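5.3 When the grip slips

I promised in Section 3 that I'd come back to the bad runs, so let's do that. Out of 1247 sweeping attempts we logged on the Heywood setup, the ones that bothered me most weren't the misses. A miss is easy to spot and easy to fix. What kept me up was a fault we ended up calling the "quiet slip," where the rod turns a little inside the fingers and the controller goes on believing it knows where the tip is.

We first caught it in February. Ivone Caldeira was watching the arm poses on her screen while I watched the floor, and we disagreed out loud about where the tool was! By her numbers the tip was hovering safely above the tile. By my eyes it was pressing into it, hard enough to bend the shaft. The force limit should have stopped the arm, but our limit was set at the wrist, and a long thin tool soaks up a lot of push before the wrist feels much of anything. (Dardo Acuña had warned me about this in an early draft of the safety plan. I owe him a coffee.)

The slip came back in 13 of the runs we reviewed by hand, and in seven of those the arm kept driving down until somebody hit the stop. No one got hurt and the hardware survived, apart from one cracked finger pad. Still, I don't love a robot that needs me standing there with my thumb on a button. 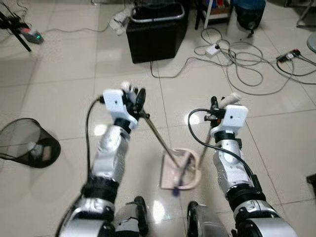
Two-handed work makes the slip worse, because each arm plans its path as if the other one's tool were exactly where it was last reported. An error on one side turns into a shove on the other. Look at how the rods in Figure 7 come together at nearly the same spot in the dustpan, close to the little purple object: with the tips that near each other, it doesn't take much twist at the grip before one rod is pushing on its neighbor. Agustina Bravo's fix was to compare the tip seen by the head camera with the tip the arm model predicts, and to freeze both arms whenever the two disagree for too long.

Figure 7. Both grippers holding rods over the pink dustpan.

The check is cheap and it catches the big slips nicely. Small ones still get through, mostly when glare off a shiny floor confuses the tip detector, and we haven't solved that. Section 5.4 covers the finger pads we tried next.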